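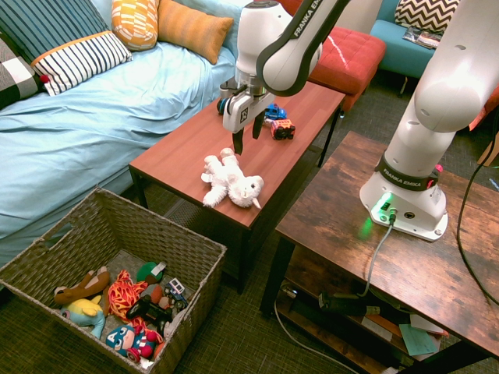
Playroom and sitting area check, Venindale rental, Tue 24 July

1. Toys and toy storage. The standard form wants a tick for "toys stored safely" and I don't think a tick tells anybody much. A basket is storage if things go back in it. The wicker one is well filled, with plush animals, a Captain America and a toy truck among the rest, while a plush lamb and two small vehicles are out on the coffee table. Small vehicles are my concern. Wheels come off, and the form has no line for wheels. Pull each one by hand before guests with toddlers arrive.
Result: PASS, with doubts.

2. Basket. Run a bare hand along the rim and the handle hole. Wicker splinters. The Fulasar catalog calls theirs "snag free," and I'd like to know who tested that and for how long.
Result: recheck in January.

3. Plush labels. Washing tags should be readable. Of the 17 I looked at on my last round, four were too faded to make out. "Surface clean only" is not a cleaning plan.
Result: FAIL until there is a wash list.

4. Coffee table. Push down on each corner, then lean on it the way a child would. The Flenedel guide says corner guards are optional on low tables. Optional for whom?
Result: guards requested.

5. Things left on the table. Headphones count. A pair of over-ear ones was lying there, black and blue, and if they have a cord it goes out of a toddler's reach.
Result: move to a shelf. 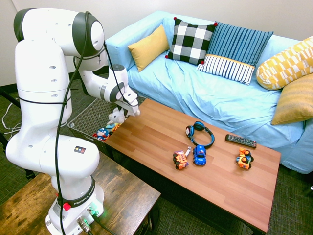

Amrit Sandhu objects to item 4, saying the stick-on guards peel off in some 12 days and then you have a chewable piece of foam, a worse hazard than the corner. Fair point. I would still like to see it tried with better glue before we give up.

6. Pillows. Fine for adults. Take them away from any spot where a baby will nap, whatever the listing photos need.
Result: note added to guest sheet.

Next check: after the Chan booking.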